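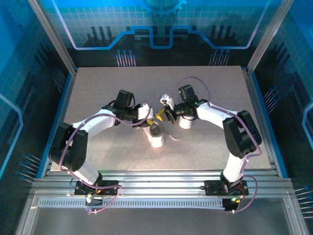
Dear friends of the playhouse,

Well, we made it to the end of another year, and what a fall it was! Our little production of The Salt Ledger closed with a full house on its last night, all 267 seats of it, and I stood at the back by the coat rack and cried through the whole second act (I had promised myself I wouldn't, and I had seen it more times than I care to admit). Thank you to everyone who came, and to everyone who came twice and brought a neighbor along the second time.

Now for January, which is what I really sat down to write to you about. We are opening the new year with Dalunden, a comedy in two acts set in a seaside boarding house where every guest is pretending to be somebody grander than they are. It was first done by a small company over in Trevport, and when I read the script on the train home I laughed so loudly that a gentleman across the aisle moved his bag and his sandwich to another row. 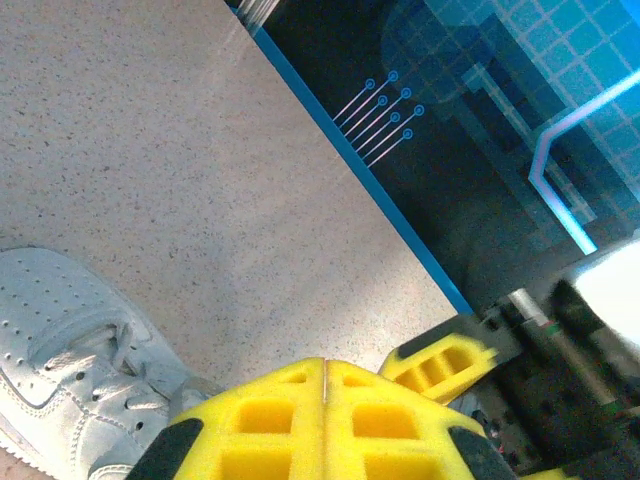

White sneaker, laces and all

We have a cast of eight, four of them new to our stage, and they have been rehearsing in the upstairs hall at Devora Street since the first frost. The radiators up there have moods of their own, so if you hear knocking during the quiet scene in Act One, please think of it as the boarding house plumbing. The director is keeping the pace very quick, with a lot of doors and a lot of stairs, and the company has been going home pleasantly worn out.
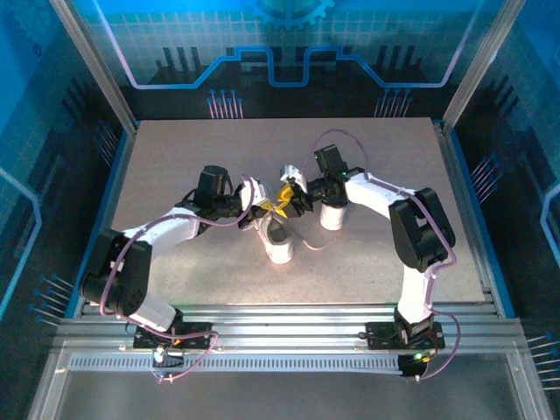
Tickets are $30 for every performance, and members may bring one guest at no charge to either preview. Please do book early if you like the side balcony – there are only 111 seats up there and they always seem to go first, I suppose on account of the view and the nice wide armrests. The box office is closed over the holiday but you can leave a message and we will call you back, usually the same evening.

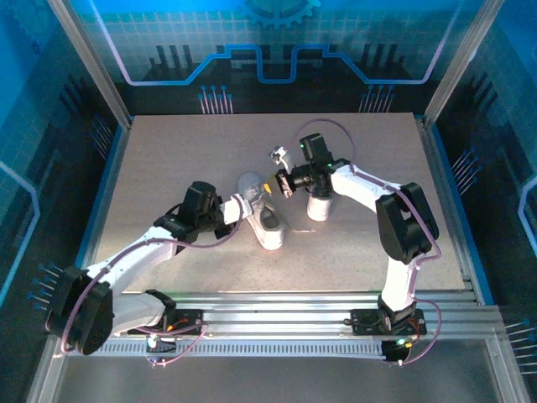 I should also mention the curtain. Our dear old red one has been patched so many times that it is more patch than curtain, and the Ong Fund has kindly offered to match gifts up to $1,000 toward a replacement. Even a few dollars helps, and there will be a jar in the lobby next to the cider. I'll be the one ladling, so come and say hello!

With much love from all of us backstage,
The Editor
30 December 2024

You are receiving this newsletter because you signed up at our box office or on our website. Unsubscribe or update your preferences at any time.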